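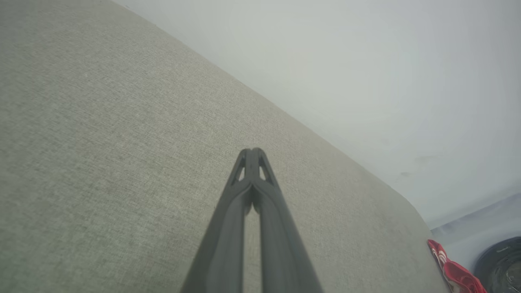
Wrist view over the gray upholstery, fingers closed

Ticket: Jeseck arm stops with fault 94 when it should open over a seat
Site: Furnia, Gerkport workshop
Status: Open, waiting on support

Original message

Hi there! I run the returns bench at Furnia in Gerkport and we've had our Jeseck arm on seat work since January. Its job is simple enough: it goes over a returned seat, finds a loose thread or a bit of fluff, pinches it and takes it off. Then one of us does the hand check.

Starting Monday it has been giving me fault 94. The arm comes down over the seat with its fingers shut, gets to the spot where it ought to open, and just stays put. No noise, no twitch, only the code on the panel. If I clear it, it'll usually do a few more picks and then stop again. The fingers open and close fine from the manual screen, which is what's bugging me.

I've seen it on the gray heathered fabric. I haven't seen it on the plain dark blue from Şimşekoğlu, but we've had hardly any of that through this week, so please don't hang too much on it.

What I've tried so far:
Restarted the controller and the arm, twice.
Wiped the camera cover with the cloth that came in the kit.
Checked the finger screws. All snug.
Reloaded the seat program from the backup.
Dropped the speed from 1000 to 59 on the panel (I know, a big jump, but I wanted to watch it). Same stop, only slower!

Update, next morning

Support asked for my approach height and whether the stop comes before or after the surface check. It's before, as far as I can tell. The log has "surface found" missing on every run that ended in a 94, and present on every run that went through. The approach height is set to 4 and I haven't touched it. I asked the evening crew and they say they haven't either.

They also asked me to send the arm to its look-around pose and leave the fingers closed, so the camera could be checked away from the seat. I did that before the first break. 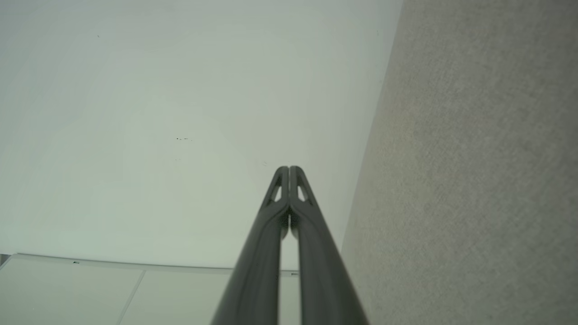 It sat through that without a fault, and I left it there while I made coffee. So the camera isn't dropping out just from being on, or at least it didn't this time. I've got a hunch it's having trouble with the speckle in the fabric - all those little gray and beige threads must look a lot like lint if you're a machine - but a hunch is all it is, and the same program got through the same fabric for weeks.

Something else I'd like on the ticket, even if it's not strictly a fault. Before the arm, we all did picking by hand, and my wrists knew it by Thursday or so. Now I do the checking and the small repairs, which I like a whole lot more! But the bench got laid out around the arm, and the schedule did too. When it stops, there's no spare hand station to go to, and whoever is on shift ends up clearing codes and picking threads in between. Two of the newer people were trained on the arm only and had never done a seat by hand until this week. They're picking it up fast, but it does make a stop like this a bigger deal than the manual seems to think.

So, two requests:

1. Can you tell me what fault 94 covers besides the surface check? My manual lists it as "target not confirmed" and leaves it there.

2. Is there a way to have the arm skip the spot and move along, with a note for the person checking? Right now it parks over the seat and we can't get that seat out until somebody clears it.

Update, after lunch

Support had me switch the surface check to the slow setting. One seat went through clean and the next one gave a 94 on its second pick. I've sent both logs. I've put the arm on hold for the evening shift and left a note that gray seats get done by hand for now, with the good tweezers in the top drawer. You can reach me at the bench until five if you need me to run anything else.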